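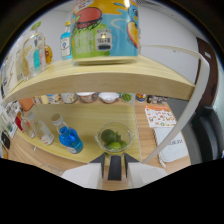 ## Kinoshita keeps its corner shop, for now

March 14, 2023

The shop on Kultside Lane will stay open until at least the autumn after its landlord, Clelell, agreed last night to drop the rent rise it wanted from April.

Word went round by text before the meeting had even finished. Tomomi Matsuda, who has run Kinoshita for 23 years, was still at the till when her phone started going.

"I had a customer wanting stamps," she said this morning. "I served him first. Then I sat down on the crates in the back for a bit."

Background, for anyone who missed it. Clelell wrote to its tenants in February asking for a new lease at a much higher rent, with 10 weeks to sign or go. The launderette signed. The shoe repairer went. Matsuda did neither and put a petition by the door instead, next to the bread.

It closed on 1626 signatures. More than voted in the last ward election, as Costel Kadrić pointed out several times at the meeting. Kadrić drives the school bus and had brought a carrier bag full of the sheets, which he tipped out on the table.

Clelell's area manager, Ryota Nomura, said the firm had "listened carefully" and would hold the rent where it is while a longer lease is talked over. Asked if that meant the shop was safe for good, he said he couldn't promise anything past October. Some booing at that. He stayed for questions though, nearly an hour of them, mostly on the rent but also the bins and the broken gate at the back of the yard.

The nearest other place for milk or a gas top-up is the big Uvine at the retail park. 2 buses each way, and the second one doesn't run after six.

"I don't drive now and I'm not doing that for a loaf," said Fumiko Kamata, of Orchard Rise. She goes in to Kinoshita most mornings. Her grandson spends his pocket money there on Fridge magnets and sweets, "mostly sweets".

Not everyone is happy. Katsuhiko Ishida, who had the shoe repair business three doors down, said he was pleased for the shop but wanted to know why the same offer hadnt been made to him. "I paid on time for years. I asked them for six months and got a form letter." Nomura said he would look into it and took his number.

Ishida's unit is still empty. Clelell says it has had interest but wouldnt say who from.

Talks on the new lease start next month. Shop hours stay the same, seven till nine, and the parcel counter is back open from tomorrow after the scanner was fixed. Anyone who left a pen with the petition can have it back, there's a jar of them on the counter.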